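# 講演用メモ:社債の私募発行、はじめての会社のために

持ち時間は質疑込みで一時間。本編は四十分で切り上げる。スライドの番号は直前に変わるかもしれないので、見出しで追うこと。

## 導入(三分)

自己紹介は短く。Fokoraの財務部で資金調達を担当していること、その前は地方銀行で融資の審査をしていたことだけ言う。経歴のスライドは飛ばしてよい。

最初に会場に聞く。「社債を出したことがある会社の方は手を挙げてください」。たぶん少ない。次に「銀行借入だけでやっている方」。こちらが多いはず。多くなければ、後半の契約条項の話を長めにする。

本日の話の範囲を先に断っておく。

- 国債や地方債の入札の話はしない。質問が出たら休憩時間に回す
- 公募債は比較のために触れるだけ
- 中心は、少人数の投資家に直接持ってもらう私募の社債
- 税務の個別相談には答えない

数字はすべてFokoraの実例。先方の了解を得た範囲だけを話す。

## なぜ借入だけでは足りなかったか(六分)

当時の状況から入る。Fokoraは包装機械の部品をつくる会社で、第二工場の建屋と設備に資金が要った。取引銀行は二行。どちらも運転資金には前向きだったが、設備のほうは期間が合わなかった。銀行が出せるのは五年まで、こちらが回収に見込んでいたのは七年から八年。五年で借りて借り換えるという案もあったが、借り換え時の金利を誰も保証できない。

ここで期間のずれの図を出す。横棒が二本あるだけの図なので、説明は一言で済ませる。

言っておくべきこと。銀行が悪いという話に聞こえないようにする。会場に銀行の人もいる。銀行には預金という短い資金で貸しているという事情があり、長い固定の貸出を嫌がるのは当然だ。保険会社や年金は逆に長い資金を持っていて、長く置ける先を探している。両者の違いを使うのが今回の方法だった。

もう一点、担保。土地と建屋はすでに一番抵当が入っていた。新しい借入に出せる担保が機械くらいしかなく、機械の評価は低い。私募債は無担保で組めたが、そのかわりに後で話す財務制限条項がついた。

## 発行の概要(五分)

スライドの表を読み上げない。口で言うのは次の点だけ。

- 発行額は500百万円
- 期間は七年、満期一括償還
- 固定利率、利払いは年二回
- 無担保、無保証
- 引き受けたのは投資家三社

利率はいくらだったかと必ず聞かれる。答えは「当時の同じ年限の国債利回りに上乗せする形で決めた。上乗せ幅は契約上言えない」。これ以上は言わない。前回の講演ではここで粘られて時間を使った。

満期一括にした理由を話す。分割償還のほうが投資家には受けがよく、利率もわずかに下がる見積もりだった。ただ、工場の立ち上げから二年は現金が出ていく一方で、その時期に元本返済を重ねたくなかった。そのかわり、三年目から償還原資を別口座に積むことを社内で決めた。契約上の義務ではないが、投資家には説明し、議事録にも残した。

## 準備にかかった時間(七分)

一番聞かれる部分なので丁寧に。

最初の相談から払込まで、およそ30週かかった。証券会社の担当者は最初「四か月あれば」と言っていた。延びた原因の大半はこちら側にある。

順番に話す。

**社内の合意。** 取締役会に三回かけた。一回目は説明だけ、二回目で条件の上限を決め、三回目で決議。一回で済ませようとすると、条件が動くたびに招集し直すことになる。上限金利と最低年限の範囲で代表取締役に委任する形にしておくと楽だ。

**財務資料の整備。** 三期分の決算書はすぐ出せる。時間がかかったのは月次の資金繰り表と、事業別の損益だった。うちは事業別に本社費を配賦していなかったので、配賦の基準を決めるところから始めた。最終的に投資家からの質問は77件来た。そのうち多くは、最初に事業別の数字を出していれば来なかった質問だった。
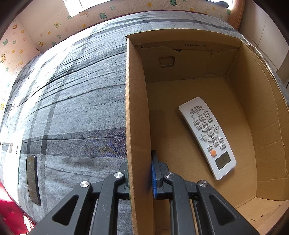

質問への回答は、一つの表計算ファイルに集めて全員に同じものを返した。投資家ごとに別々に答えると、どこかで言い方が食い違う。回答には必ず日付と担当者名を入れ、後で数字を直したときは古い回答を消さずに残した。面倒でも残したほうがよい。契約書の表明保証のところで、何をいつ伝えたかが問題になる。

**会計処理の確認。** 発行費用を一括で費用にするか、償還までの期間で配分するか。監査法人には早い段階で聞くこと。うちは契約書の案が固まってから相談し、そのせいで二週間止まった。

**法務。** 社債要項と引受契約は弁護士に頼んだ。社内の顧問弁護士ではなく、社債の経験がある事務所に別に依頼した。費用はかかったが、条項の相場を知っている人がいないと交渉にならない。

## 投資家との面談(五分)

三社のうち最初に会ったのがDritard。窓口はDezső Szilágyiさんで、面談の前に工場を見たいと言われた。資料の説明は一時間、工場は半日だった。工程の順に歩き、設備の更新予定を聞かれ、在庫の置き場を見て帰った。そのあとの質問は在庫の回転と、大口の取引先への依存に集中していた。

学んだこと。説明資料の前半にあった会社の沿革や社是は、ほとんど見られていなかった。次の二社には資料の順番を変え、一枚目を返済原資の説明にした。

二社目のLosardは条件面の交渉が細かかった。最終的に入ってもらったが、こちらが断られる可能性もあると考えて、候補は四社で進めていた。残る一社は社内の業種制限で見送りになった。理由を教えてくれたのはありがたかった。業種制限は先に聞けばわかることなので、初回の電話で確認すること。

三社目の名前は出さない。聞かれても出さない。

## 財務制限条項(八分)

本編の山。時間が押していても削らない。

まず、どういうものかを簡単に。決められた財務の数字を下回ったら、投資家が期限前の償還を求められる、という約束。うちについたのは次のもの。

1. 純資産を、発行直前期末の一定割合以上に保つ
2. 経常損益が二期続けて赤字にならないこと
3. ほかの社債に担保を付ける場合は、同等の担保を付ける
4. 一定額を超える資産の売却は事前に通知する

一番と二番は銀行のシンジケートローンでもよく見る。経験のある人は多いだろう。交渉したのは二番と四番。

二番は、最初の案では「一期でも赤字なら」だった。工場の立ち上げ期に赤字が出る計画をこちらが自分で出しているのに、その案を受けるわけにはいかない。計画書を見せて二期連続に直してもらった。直すかわりに、四半期ごとの業績報告を約束した。報告の手間は増えたが、この取引は悪くなかったと思っている。

四番は金額の線引き。先方の案は低く、古い機械を一台売るだけで引っかかる水準だった。過去五年の固定資産の売却の一覧を出し、通常の更新で引っかからない線まで上げてもらった。最終的な線は300百万円。実際の数字があると話が早い。

クロスデフォルトにも触れる。銀行借入のほうで期限の利益を失うと社債も同時に失う、という条項。既存の借入契約にも似たものが入っていることが多く、両方を並べて読まないと連鎖がわからない。うちでは一覧表をつくった。行が契約、列が条項。スライドに白紙の様式を載せてあるので、持ち帰って使ってもらってよいと言う。

条項に抵触しそうになったらどうするか。早く言う、に尽きる。三年目、原材料の値上がりで純資産の余裕が薄くなった時期があった。決算が出る前の一月に三社へ連絡し、見通しと対策を説明した。結果として抵触はしなかった。連絡したことで態度が硬くなった投資家もいなかった。報告先の担当者が途中で変わっていた社があったので、連絡先の確認は半年に一度やっておく。

## 発行後の事務(四分)

ここは早口でよい。

- 利払いの資金は前営業日までに口座へ。祝日の扱いは要項に書いてあるので必ず読む
- 社債原簿の管理は自社でもできるが、うちは外に委託した。委託先はDönmez
- 四半期報告の様式は最初の一回で固め、以後変えない
- 取締役が変わったときの届出を忘れやすい

最初の利払いで、受取口座の名義が一文字違っていて差し戻されたことがある。先方の経理の方に助けてもらい、当日中に着金した。事前に少額の送金で確かめておくこともできた。

担当者は二人置く。一人だと休めない。手順書は引き継ぎのときに初めて読まれるものなので、実際に別の人にやらせて直す。

## 向いている会社、向かない会社(二分)

断定しすぎない。あくまで自分の見方として言う。

長い期間で回収する投資があり、月次の数字が翌月のうちに締まる会社には検討する価値がある。運転資金が目的なら借入のほうが早くて安い。金額が小さいと弁護士費用などの固定の費用が重くなる。うちの場合、発行額が半分だったらやっていない。

銀行との関係も聞かれる。事前に二行とも説明に行った。片方の支店長は少し渋い顔をしたが、借入の条件は変わらなかった。

## 質疑で出そうなもの

**格付けは取ったか。** 取っていない。投資家が各社の内部格付けで判断した。

**期限前に返せるか。** 返せるが、残りの期間の利息相当を一部払う条件になっている。そこまでして返す予定は今のところない。

**海外の投資家は考えたか。** 一度だけ。Kvido Havlíčekさんの紹介で話を聞いたが、英文の契約書と為替の手当てを考えると費用が合わなかった。次に金額が大きくなれば、また検討する。

**次も私募でやるか。** 決まっていない、と答える。決まっていないので本当にそう言うしかない。

**社長の個人保証は。** 社債には付いていない。銀行借入の一部には残っている。

## 当日の段取り

- 配布資料は条項の一覧表の様式と、用語の一枚だけ。発行の概要は配らない
- 水は演台の右。マイクは手持ちでなく襟につけるものを頼んである
- 残り五分の合図が出たら、発行後の事務を飛ばして「向いている会社」へ
- 名刺交換は廊下で。次の登壇者がすぐ準備に入る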